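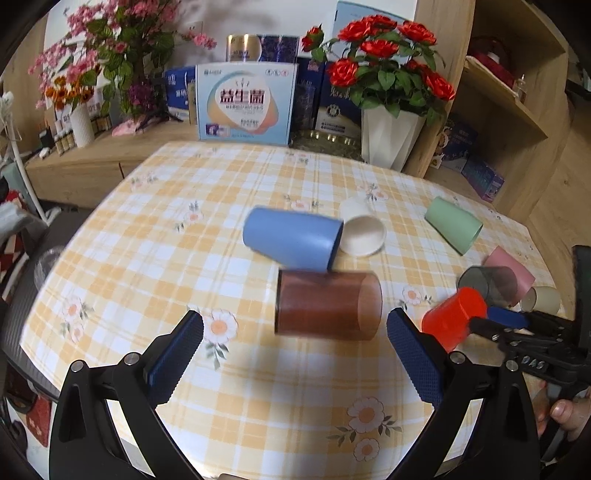 Does a hand-held gripper teach a policy as well as driving the arm itself? For picking and stacking cups, close enough that I have stopped using the arm to collect.

Back to the diary. We compared the two sets again this morning. The Clidby set has 1000 demonstrations and was made on the arm. The other has 3000, made by hand, and took less of our time. On upright cups the two policies score the same. On cups lying on their sides the hand-held one is better, and I put that down to how the wrist turns when a person does it.
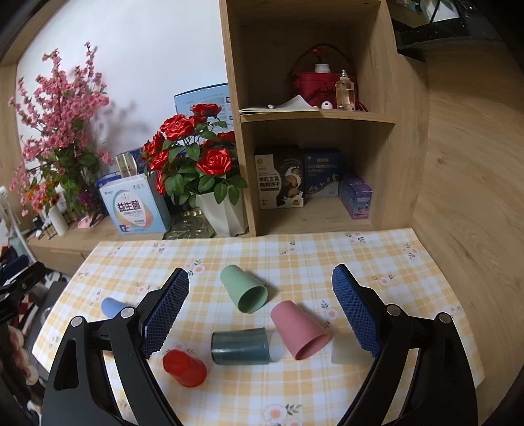
The trouble is still cups that touch. The policy goes for the gap between two of them and closes on both rims. I went through the failures after lunch and most were of that kind. Stiststead had the same result with bowls.

So the plan for December is more clusters and fewer single cups, with the lighting left alone. I also want to drop the first half second of every demonstration, where the fingers hang still. Cáceres wants the numbers before we retrain, so I ran the count tonight. After filtering we have 3611 usable episodes across both sets. Training starts at 3 tomorrow afternoon if the machine is free.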